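Turura two-arm bench cell: setup and care notes

These notes go with the Turura recordings and cover the cell they were made on. If you only want the data, the short section on files near the end will do. If you have a cell like ours, or you have just inherited this one, please read the whole thing once before you plug anything in. It started as a page taped inside the cabinet door and has grown every time one of us fixed something, so it wanders a little.

What the cell is

Two black arms, each on its own side of a dark gray table, with a black cloth hung behind. We call the left arm Pika and the right arm Nolten, after the names on the labels of the old crates they came in, and those names are used in the logs too. Shakuntala Dhillon drew the first layout, and Vivek Pandey did nearly all of the wiring. The table holds a kitchen set: kettle and base, scissors in their holder, a stand of toy utensils, and some play food. The pieces change from one group of recordings to the next, so please don't assume that everything in one is in the others.

Before you switch on

Walk around the table first. Look at the cable loop near the top of the left arm and make sure they can rise and fall freely through the full reach. A loop that has slipped down and caught on a bracket will feel fine in the home pose and then pull tight when the arm stretches for the far corner. We lost a connector that way in our first month and it was a fiddly one to replace.

Next, the screws. There are a great many small silver ones on the link plates and the finger plates, and they do work loose. Omprakash Srivastava puts a dot of paint across each head after tightening so a turned screw shows up right away. Please keep doing this! Use the short driver in the top drawer, snug and no more. The holes in the finger plates strip easily, and a stripped plate has to be recut.

Then power up Pika, wait for it to settle, and power up Nolten. Keep your hands off the table until both have finished homing.
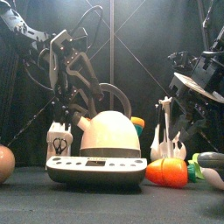 Homing puts both arms at their upper stops, and from there the check routine brings them in over the table one at a time. Run it slowly the first time each day. You are listening as much as looking: a healthy joint makes a low, even hum, and a dry one has a faint tick that comes around once per turn. If you hear the tick, stop, note the joint number in the log, and grease it before recording. Grease every joint after 3000 cycles whether it ticks or not. The counter is on the status page, and it has to be reset by hand, a step that all of us have forgotten at one time or another.

Cloth and lights

The cloth matters more than you might think. It should hang with no deep folds, and it wants a lint roller every morning, as pale fluff shows up badly against black. If the lamps have been bumped, put them back on their tape marks. Don't try to light the corners evenly. We spent most of a week on that, and the recordings were no better for it.

Changing fingers

Pika's gripper has two fingers, and the finger plates are the part you will replace most often. Power down fully. Hold the arm up with one hand while you do it, because the joints go slack – a wrist dropping on the table is how we got the dent near the front. Take out the outer screws first and the pivot screw last. Fit the new plate with the pivot screw loose, close the fingers by hand, check that the tips meet, and then tighten. Afterward, run the closing calibration 4 times and keep the last result. The first couple always read a little wide on new plates.

Known troubles

Pika drifts as it warms up. After 14 minutes of motion it is steady, so we let it exercise that long before recording anything. Nolten has a slightly weak elbow motor and may fault if it holds a long reach. Bring it home, clear the fault, and carry on, but write it down. Manju Pant is keeping a tally, and when the spare arrives from Alipour in May we would like to know whether it was worth the trouble.

Files

There are 1822 recordings. Each folder has the joint log, the video, and a plain text note from whoever was at the bench. Read the notes, please. They say when a plate was changed or a lamp was moved, and none of that is marked anywhere else. Recordings with a fault in them have been left in, and the note says so.

Contact

Poonam Dhillon looks after these notes and is glad to have corrections, even very small ones. The greasing section was last changed on 11th April, so if your printed copy still tells you to use the spray can, please throw that page out and print a new one.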